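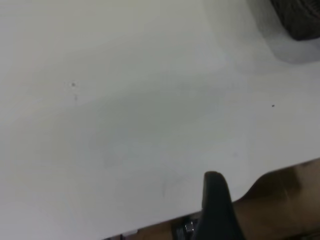

My white surface, with two small specks I still have to wipe.

On Tuesday evening I decided to put some order in the place where I work. It is a small thing, but I was postponing it since September. My friend Kidus says that a white top shows every crumb, and he is right. I wiped it two times and I still find little dark points when I bend down and look from close.

The basket I like more. It is dark brown wicker, almost black, and I paid 262 for it in Skevham, in a shop with 6 other baskets that were all too light for my taste. The bottom is woven more open than the walls, so the white shows through it in tiny dots. This means that dust and sand also fall through, and I must lift it when I clean. 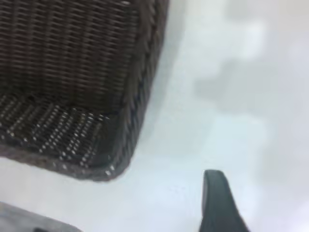
What I will keep in it

Chargers, my reading glasses and the letters that I did not answer yet. The keys stay on the hook by the door.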